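Home help > Gadgets and automation > Rules and good practice

Is there any actual standard for a robot arm handling things people drink from?

Posted by Strachan

I help look after a shared kitchen that four households use, and one of the households has talked the rest of us into a trial with an arm that puts cups and bowls in the dish rack. It starts in April. I have been handed a two-page sheet called "Safe Working Practice" and asked to sign it on behalf of everyone else. I'm not keen.

The sheet says the arm is "kitchen safe". It doesn't say who decided that or what was tested. It says the fingers should be "kept clean", with no mention of how often or with what. There is a line about keeping children away, and a longer bit about not unplugging it while it is moving. Nothing at all on what happens when it drops something, or on which part of a cup it is allowed to touch.

That last one is my main worry. When I dry up I hold a cup by the outside. I was taught that as a teenager in a café and it has stuck.

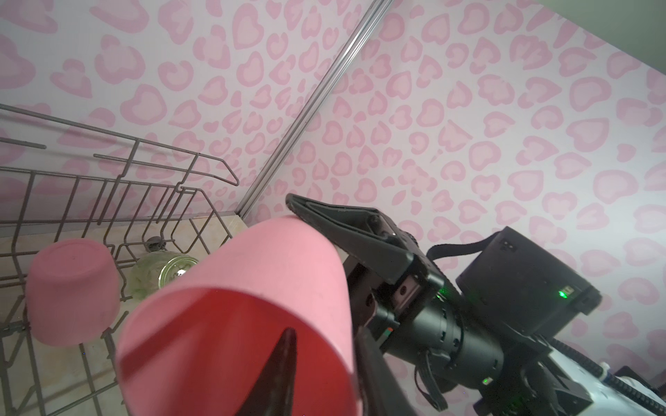
Posted by Strachan in Rules and good practice – Friday, March 6, 2020 – 306 views

With a cup held like that, one finger goes inside the mouth and the other presses on the outside. I can see why you'd do it, as you get something to squeeze against. But the inside finger is going where the tea goes, and if it has just been on the worktop, or on the underneath of somebody's bowl, I would like a rule about it.

So, is there a proper standard for this, or is everyone writing their own sheet and calling it safe? And what should I ask for before I sign? I've read plenty of cheerful stuff about how helpful these arms are and I don't need more of that.

Edited to add: the cups are a mixture, some plastic and some china, and a few of the china ones are already chipped.

Nighat Naqvi
Accepted by the poster

There are standards, but I doubt you'll find one that covers your case neatly. The robot ones are mostly written with people getting hit, trapped or pinched in mind. The food ones are about materials that touch food and about cleaning. A gripper finger inside a clean mug falls between the two, and "kitchen safe" doesn't belong to either of them as far as I know. I would ask for those words to come out of the sheet unless the supplier can say what they refer to.

I used to write cleaning procedures for a catering firm, so take this as coming from that side. Before signing I'd want:

Which surfaces of the fingers touch crockery, and what they are made of, in writing.

Whether those parts come off for washing. If they only get wiped, wiped with what, and who does it.

Whether the same fingers handle dirty and clean items. If they do, the cleaning has to come between the two, every time, and the sheet should say so.

An outside grip for cups wherever the shape allows. Where it has to go over the rim, write that down as an exception and rinse the cup afterwards.

No chipped china. I'd throw yours out anyway, arm or no arm.

What happens after a breakage. Arm stopped, rack emptied, everything in it rinsed. Somebody named as the person who says it can start again.

Be careful with soft pads or any rough surface on the fingers. They may be very good for grip, but texture holds dirt, and I would want to know how it gets out again. Ask too whether the rest of the gripper can take splashes. Screw holes and slots are a pain to clean in any machine, and people tend to clean the bit they can reach.

I wouldn't sign on behalf of four households either. Each one can sign for itself.

Flillero

You're overthinking it. You pick up mugs with your hand and your hand is filthier than any robot. We had an arm for months and no one got ill. Just run a cloth over it at night.

Zerkville

Flillero, hands get washed, or they should be. "No one got ill" is what every café says until the inspector comes round.

To add to Nighat's list, ask to see the trial log, and ask what counts as a success in it. I was once shown a results sheet with 200 cups on it and 100 ticks in the first column, and the tick only meant the cup had ended up in the rack. Whether the rim had been touched wasn't recorded, nor whether anything needed washing again. If nobody writes it down you can't hold them to a rule about it.

Also find out how you stop the thing. Your sheet says not to unplug it while it's moving – fine, but then there has to be some other way that a person with wet hands can find quickly. Try it yourself before April, with a cup in the grip, and see whether it lets go or holds on. Either could be all right, but it needs to be in the sheet.

Comment from Strachan

Thanks, both of you. I've sent the sheet back with "kitchen safe" crossed out and Nighat's points copied underneath. The reply so far is that cleaning is "at the user's discretion", so I haven't signed.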